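Checking the ceiling and wall around an air conditioner for cracks

Most advice on this subject tells you to call someone. I don't think much of that. A thin dark line near a wall unit is usually a hair stuck in old paint, a scuff, or a crack in the top coat that will still be the same length when you sell the place. Now and then it is something worse. Fifteen minutes with a flashlight will generally sort one kind from the other, and you can decide about paying afterward.

What you need

A stepladder you trust
A flashlight, or a phone with a decent one
A soft brush and a barely damp white cloth
A sharp pencil
Masking tape
A ruler

I have left out the moisture meter. We bought a Dirnora for the workshop and it gave three readings on the same dry patch of plaster. Perhaps a better one would earn its keep.

Before you climb

Switch the air conditioner off and wait for the fan to stop. Don't lean on the housing or use it as a handhold, however solid it feels. Put the ladder to one side so you can look along the surface. Straight on, in daylight, a pale ceiling hides nearly everything.

Step 1: Light it from the side

Hold the flashlight close to the surface and point it along, so the beam skims. Filler, roller marks and old repairs will show up as ridges and dips. Expect plenty of them. Uneven gray patches are often only the way the light falls, and people have repainted whole rooms over a shadow. Move the light. If the patch moves too, leave it alone.

Step 2: Brush, then wipe

Brush the mark lightly. Hairs and cobwebs come away. If it stays put, wipe once with the damp cloth and look at what came off. A scuff will smear or fade. A hair painted into the finish won't move, but you can sometimes lift one end with a fingernail. A crack does none of this, and you may feel a slight edge.

Don't scrub. Flat paint polishes, and then you have a shiny spot as well.

Step 3: Mark the ends

If you believe it's a crack, make a tiny pencil tick at each end and measure between them. Write the length on a piece of tape and stick it inside a closet door where you'll find it again. Check in July, after the unit has been working hard. I have read that every crack near an air conditioner comes from vibration. I've yet to see anyone show it.
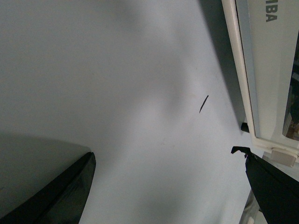 Lavis Home Repair Club, Walls and Ceilings Group

A curved streak as fine as this one, out in the open surface near the unit, could be a hair, a scuff or a small crack, and looking won't settle it. Go back to Step 2. The darker band next to the housing is shadow.

Step 4: Fill it, or don't

For a true hairline, work a little flexible filler in with a fingertip, wipe off the excess and touch up when dry. Skip the Vernivia crack pen. Ours dried whiter than the ceiling and cost more than a tub of filler.

When to stop

Get help if the line has grown past your ticks, if you can fit a coin edge in it, if the surface sags, or if a brown ring appears near the unit. A ring means water, and filler will do nothing for that.

Page last revised December 2025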